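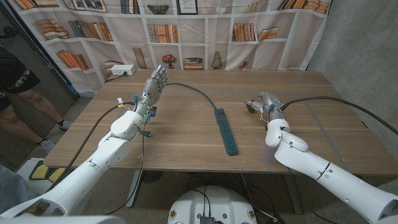 4.3 Open-day demonstration

The bimanual setup from Section 3 was shown to visitors during an open day in August, on a Tuesday, at the Skovine site. The purpose was to check whether the tabletop routine could be repeated outside the schedule of a normal lab session. No changes were made to the controller, and the policy weights were the same as those used for Table 2.

Figure 4. Demonstration station as seen from the robot's head. The power strip lies between the two hands with its cord running toward the left one. The backdrop is a printed fabric.

Each trial began with both arms above the table and the power strip placed in the middle by the operator. Cord position was left free. This is the main difference from the lab trials, where the cord was straightened before every run - a step that visitors found slow to watch and that we dropped after the first hour. The operator (V. Žukauskas) started each trial by voice and could stop the arms at any time with a foot switch.

In total 498 trials were logged, of which 49 ended in an operator stop. Stops were labeled afterward by two annotators working separately, using the codes given in Appendix B. Where the labels differed, the stricter one was kept. Most stops fell under code C, contact between a finger and the cord before the grasp on the strip was complete. Code E, loss of hand communication, was used for two trials, both before noon.

Head-camera images were stored for all trials. The backdrop was not present in the training set, and we did not mask it at run time. Visitors could pass close to the table, so legs and shoes appear at the side of some images. The 200 trials with a person in view were scored as a separate group and are listed in the second column of Table 5.

Visitor comments were collected by H. Rebane on paper forms. They are not analyzed in this paper.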